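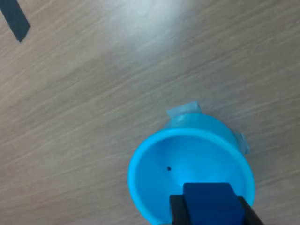

Courses > Applied Statistics > Student Projects > Table Wobble

Does Anyone Fix a Wobbly Table? A Study of Four Cafes

Joyce Nyaga and Joni Lehtinen
Submitted Mar 14, 2023

1. Why we did this

Our first proposal was on commuting times and was turned down for being the same as everyone else's. We wrote the second one in a cafe, on a table that dipped every time Joni hit the space bar. By the end of the afternoon we had a spilled tea, a folded receipt under one leg, and a topic.

The question is simple. When a table wobbles, what do people do about it? Our guess was that most customers would put up with it, a few would move, and a small heroic minority would fix it with paper. We also guessed that staff would know which tables were bad and would have stopped seeing them years ago.

2. Where we went

We picked four cafes within walking distance of campus: Skatano, Buvis, Athumani and Seltier. All four said yes when we asked to sit and watch, although the manager at Buvis wanted to know if we would be buying anything. We did. The cost of coffee was the largest item in our budget and the department has declined to discuss it.

Two tables were chosen in each place, one steady and one not. A table counted as wobbly if a coin stood on its edge fell over when we pressed a corner with one finger. We are aware this is also a test of how well you can stand a coin on its edge. Joyce can. Joni did the note taking.

3. What we recorded

For each person who sat down we wrote down how long they stayed, whether they noticed the wobble (a look under the table, a test push, a sigh), and what they did next. Each session lasted two hours. We did not speak to anyone while they were seated, on the advice of our supervisor, Bakari Mwakyusa, who pointed out that people behave oddly once they know a stranger is timing their sandwich.

Afterward we left a short questionnaire by the door. We printed 1000 copies because the print shop had a deal on. We got 15 back. One was a drawing of a horse.

4. Results

Noticing was common and acting on it was rare. Most people gave the table one push, confirmed their suspicions, and carried on drinking with a hand flat on the surface. Several held that hand there through an entire meal. People in groups blamed each other's elbows first.

Moving happened mainly at Seltier, which has the most free seats and the worst floor. At Athumani hardly anyone moved, and we think this is down to the window. People will accept a lot from a table with a view of the street.

The paper fix turned up in every cafe, usually with a napkin, which flattens in minutes and has to be done again. The best repair we saw was a beer mat cut in half at Skatano. It was there when we started and we hope it is there still.

Length of stay did not differ much between steady and wobbly tables. We had expected it to, and had already written the paragraph explaining why.

5. Problems

Fifteen questionnaires is not a sample. We also lost part of one session at Buvis when a waiter, Tumaini Koech, noticed our interest in the table and kindly fixed it.

The floors are the bigger trouble. A table that wobbles in one spot may be fine a step to the left, so we cannot say whether we studied tables or tiles. Faraji Makokha in the year above suggested using a spirit level. We plan to borrow his in May and repeat the sessions with the floor measured first.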